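We use cookies to keep this newsletter archive working and to remember your display settings. Accept all | Manage preferences

Kitchen Tasks Group: June progress report

Sevstead Robotics Club, student projects section

The kitchen tasks group finished its second block of demonstration recording this month and has started training on the result. This item covers the hardware changes since the last report, the recording procedure now in force, the first numbers, and what is open for next term. Members who only want to sign up for recording slots can skip to the end.

Background for new members

The group works on learning short household manipulation tasks from human demonstration. A person carries out the task with a pair of hand-held grippers, each of which has the same finger geometry as the grippers on the club's two bench arms. Video and jaw width are logged together. The policy is trained on those logs and then run on the arms. The advantage over teleoperation is that the arms do not have to leave the bench, and two people can record in a real kitchen in an afternoon with what fits in a backpack.

The task list for this block had 4 entries: stand a tipped bowl upright, move a lid from the counter to a pot, put a plate into a rack, and move a bottle from one end of the counter to the other. Ryszard Zalewska proposed a fifth, unscrewing a bottle cap, and it was deferred. The current fingers have no wrist compliance to speak of and the cap slips out of the pads after a quarter turn.

Hardware changes

The finger pads were replaced in full. The old pads were cast in a soft compound that picked up flour and grease and lost grip over a session. The new ones are firmer, blue, and cut from sheet stock, so a worn pad can be swapped with two screws and no glue. Dirceu Damasceno cut enough for both pairs plus spares. Spares are in the drawer marked PADS and should be signed out.

The finger linkages were also reworked. Both fingers are now driven from a common slider, which keeps the pads parallel over most of the stroke. The earlier version let the left finger lead the right by a few degrees near closure. On a plate rim this was enough to rotate the plate out of the grasp. The pivot pins have been changed to a harder steel after one of the originals wore oval during the first block. Anyone who notices play at the base of a finger should stop recording and report it, as the jaw width reading drifts with it and the episode cannot be corrected later.

Jaw width is now read from an encoder on the slider. Previously it was estimated from the video by tracking the pads, and this failed whenever a pad went behind an object. Kristaps Navickas wrote the new logging code and has kept the old tracker running in parallel as a check. The two agree well in open view. Where they disagree, the encoder has been right every time he has looked.

Calibration takes 90 seconds per gripper and must be done at the start of each session and again after any pad change. The procedure is: open fully, hold, close fully, hold, repeat three times. The script will refuse to start a recording without a calibration file from the same session. Please do not copy an old file into the folder to get past it. This was done twice in the first block and both sessions had to be discarded.

Recording sites

The first block was recorded entirely on the practice counter in the club room. The policy trained on it was good on the practice counter and poor everywhere else, and the reasons were easy to find: one wall color, one countertop, one light, six objects. For the second block the group moved to members' own kitchens and to the shared kitchen at the Pondalcombe student house.

Tiled walls and stone counters have been the hardest surfaces so far. Glossy tile throws reflections that move with the lens, and the camera position estimate relies on fixed visual features. Where a wall is mostly plain glossy tile, the estimate has few good points to hold on to apart from the grout lines and whatever is standing on the counter. A speckled counter helps a great deal. A counter with normal kitchen clutter helps more, and recorders should leave bottles, jars and racks where they are. In the first week two teams cleared the counter before starting, which made the kitchens look tidier and the tracking worse.

Polished steel is a separate problem. A steel bowl shows a bright highlight that shifts as the camera moves, and the policy appears to respond to the highlight as if it were an edge. Liis Mets tested this by recording the bowl task in the same kitchen with the blind down and then with the blind up. Results with the blind down were better by a clear margin, but a robot that works only with the blind down is of limited use, so both sets stay in the training data.

Recording procedure

The following applies to all sessions from now on. It replaces the sheet taped inside the equipment case.

1. Check both batteries and both memory cards. A card that is more than half full goes back to the club room.

2. Wipe the lenses and the pads. Use the lens cloth for the lenses only.

3. Walk the mapping pass before any task episode. Move slowly along the full length of the counter, then back, keeping the wall joint in view. One pass per kitchen is enough unless furniture is moved.

4. Set the object for the task. For the bowl task, lay the bowl on its side with the rounded underside toward you. Vary its distance from the wall and what stands next to it between episodes.

5. Start each episode with the jaws open and clear of all objects, held over the counter, with the second gripper out to one side. Pause for one full second before moving.

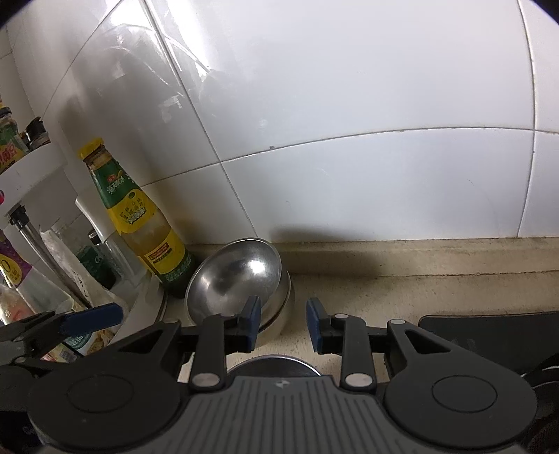

6. Carry out the task at half your normal speed. Close the pads fully onto the object before lifting. A half-closed grasp that happens to hold is recorded as a success and teaches the wrong width.

7. Release, withdraw, open the jaws and pause again for one second. The segmentation script uses the two pauses to find the start and end of the episode.

8. If anything is dropped, say "discard" aloud and begin again from step 5. Do not try to rescue the episode.

9. After every tenth episode, put the grippers down and check that the log is still being written.

Results so far

The second block produced 700 episodes, of which 200 came from Pondalcombe. The rest are spread across members' kitchens. Discards are not included.

Piret Vaher ran the first training on the full set and evaluated it on the bench arms with a counter layout that does not appear in the data. The bottle task is now dependable. The lid task works when the lid lies flat in open space and fails when it is close to the wall, where the wrist camera loses sight of one pad. The plate task is improved, and the remaining failures are nearly all at the rack end, with the plate presented at the wrong angle. The bowl task is the weakest. The arm reaches the rim, closes, and then lifts before it turns, so the bowl swings and comes down on its side again. Piret thinks this is a demonstration problem. People turn the bowl with a small wrist roll that takes only a few images of video, and at the current sampling rate it is largely lost. The logs will be resampled at the higher rate and the training repeated before any more bowl episodes are recorded.

A comparison with the Sedcombe team is planned for next term. Their group uses suction on flat items and a two-finger hand on everything else, with a scripted planner in place of a learned policy. Both teams will run the same four tasks on the same counter, supplied by neither side. The rules are still being written. The open point is whether an attempt may be restarted after the object is touched. Our view is that it may not.

The Vanags prize entry is due in the same term and will be based on this data. Kristaps is editing the written part. Contributors should send him a short paragraph on what they did, with kitchen names removed, and should state whether they want their names listed.

Open work

The pad tracker needs someone to maintain it or it will be dropped. It is a single Python file with few comments.

The equipment case needs a foam insert for the new fingers. At present they travel wrapped in a dish towel, and one linkage has already arrived bent.

The mapping pass still fails in long narrow kitchens. If you have one, the group would like to borrow it for an afternoon.

Ryszard is drawing a compliant wrist for the bottle cap task and is looking for a second person who is comfortable with flexures. The first print was too stiff in roll and far too loose in pitch — the drawings are in the shared folder under WRIST, with his notes.

Recording slots

Slots run in the late afternoon and last two hours including setup. Each needs two people, at least one of whom has recorded before. Sign up on the sheet by the club room door or write to Liis. New recorders should read the procedure above and bring shoes they can stand in.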